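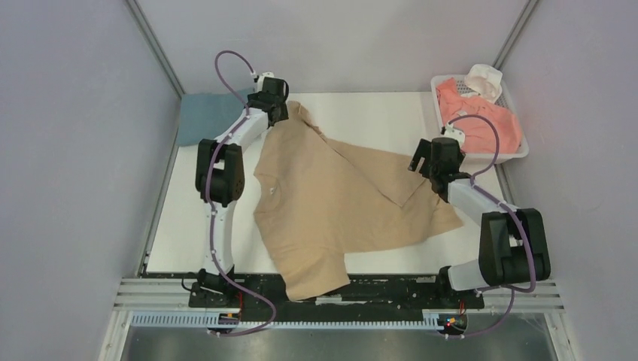

Slide 1: The two-arm folding cell, with a shirt on the table and the basket at the back right.

Good morning, everybody, and thank you for coming out on a Monday. Thanks as well to Lorraine Wainwright, who asked me for fifteen minutes on upkeep and is probably going to get twenty. (Wait for people to sit.)

I look after this cell at Josgate, and what I'd like to do is take you through my morning with it, the way I'd do it if you were standing next to me with a coffee.

Start with the purple cables. Each arm has one, and on the left arm you can see the little white clips that hold it to the links. I run my fingers along every clip before power-up. The loop up by the wrist needs to stay generous! When I first came on I thought it looked sloppy and pulled it in snug, and we lost a cable in 8 days. Leanne Parsons was very kind about it, and she still brings it up.

Then the rack, that white toothed strip along the front of the rails. Lint loves it. I use a dry brush and go end to end, and I do the grooves in the rails while I'm down there. No compressed air, please. It only sends the fluff toward the board under the right base. (Point to the small red and blue lights.)

The black plate both bases sit on is scuffed, and I leave the scuffs alone. What I do care about is the bolts. We re-torque every 2 weeks, left base first, and write it on the Whiteley sheet. Our log had 1,199 cycles on it when we found one backing out, so now it's on the calendar.

Last thing, grippers. Wipe the fingers, open and close each one by hand command, and look for threads. Shirt buttons are hard on finger pads, and that's where I find most of my nicks.

(If there's time, tell the Bisby basket story. If not, go to questions.)

Filed under: Talks & Handouts, Cell Maintenance

Related
Stoltell spring meetup: all speaker notes
Choosing a brush for gear racks
Torque sheets, November revision
Gripper pads: when to swap them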